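Workshop Tips: Building and Using the Drive-Handling Arm

The Tindeo shared workshop keeps a bench arm for work inside desktop computers. Members assembled it over one winter from a Tramis gripper kit and a second-hand arm, and it is now used to lift hard disk drives in and out of old towers before these are passed on or broken down for parts. The following notes are intended for members who wish to use the arm, and for those who are building something similar at home. They assume that the reader has completed the bench induction and knows where the emergency stop is fitted.

General questions about the workshop should be put to the desk. Questions about the arm itself should be entered in the bench book, where the answer will be of use to the next member as well.
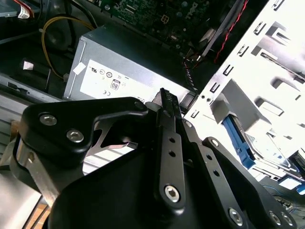 Page last changed: June. Replaces the earlier sheet kept at the bench.

Before starting

Computers must be shut down, unplugged at the wall and left for 20 minutes before the side is opened. The power supply is never to be opened, whatever its age or condition. Members should wear the wrist strap whenever a hand goes inside a case, and should clip it to bare metal. Paint does not make a good contact.

Cables deserve more time than most members give them. A gripper finger will pass under a loose wire without any resistance and will then pull on it during the way out. Loops of wire which cross the path of the arm should be held back with a soft tie, fastened to the case and never to another cable. Ties should be removed before the case is closed, and the bench book has a column for this.

Look also at the edges of the drive cage. Pressed metal is often sharp on the inner face, and a finger that rubs against it will lose its grip surface long before the rest of the gripper shows any wear.

Setting up the gripper

The finger bolts take a hex key. They should be checked at the start of each session and after any knock, with the arm powered down. A bolt that turns freely should be removed, cleaned and refitted with a small drop of medium thread lock. Do not use the permanent grade. The fingers have to come off for cleaning, and one set has already been spoilt by a member who used the wrong bottle.

The closing force is set in the Achari control program. For drives in plastic carriers the workshop uses a setting of 25, which holds the carrier firmly without bending it. Bare drives need a lower setting and should be held by the long sides only. The circuit board on the underside must not be touched by the fingers at all.

Cable slack at the wrist is the usual cause of poor movement. Leave enough for a full turn in either direction, then tape the lead to the upper arm. If the gripper camera drops out when the wrist turns, the plug is under strain and the lead should be laid again from the start.

Placing the computer

A tower should be laid on its side on the rubber mat, with the opening upwards. It should be pushed gently from each side before the arm is switched on. If it slides, move the mat, clean the underside and try again. Cases with ribbed or rounded panels are inclined to rock, and a folded cloth under the low corner is generally enough.

The lamp should stand behind the arm — a lamp placed in front throws light from bare metal straight into the gripper camera, and the drive edge becomes difficult to find. Where the glare cannot be avoided, a sheet of dull card may be propped against the panel.
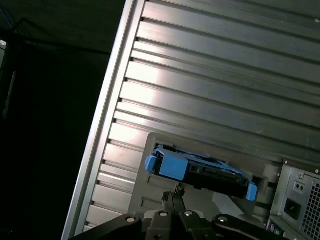
Lifting a drive carrier

Many desktop computers hold the drive in a coloured plastic carrier with a tab or lever to release it. Designs vary, and it is worth working the release by hand once before asking the arm to do anything. The order of work is as follows.

1. Unplug the data and power leads from the drive by hand. The arm is not to be used for this.
2. Bring the closed fingers to a point just short of the carrier and stop.
3. Open the fingers, move in at the slow speed and close on the plastic.
4. Raise the carrier by 11 millimetres and stop again. Look for anything that has come up with it.
5. Continue the lift in a straight line until the carrier is clear of the case, then set it down on the foam tray.

If the carrier tips as it rises, lower it and take hold nearer the middle. Pressing harder does not cure a poor hold and may crack the clips, for which spares are hard to obtain.
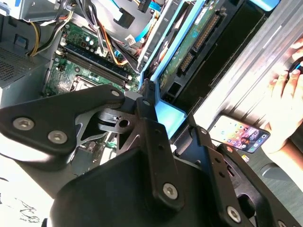
Two members should be present whenever the arm is moving, one at the controls and one at the stop button. The person at the controls calls each movement aloud before making it. Hands may go inside the case only when the arm has been brought to rest and the call of "holding" has been given and repeated back.

Saved movements are kept in the Midix folder on the bench computer. Each should be named after the make of case and the side on which it lies. A movement saved for one case must not be run on another, even where the two look alike, as the depth of the cage often differs by several millimetres.

Cleaning and putting away

Wipe the fingertips with a dry brush, working along the ridges. Solvents are not to be used on the plastic parts of the wrist. The arm should be parked with the fingers closed and the power switched off at the bench, and the cover put on once the motors have cooled.

Drives which have been removed go into the locked drawer until they have been wiped. The drawer key is signed out from the desk, which closes at 9 p.m.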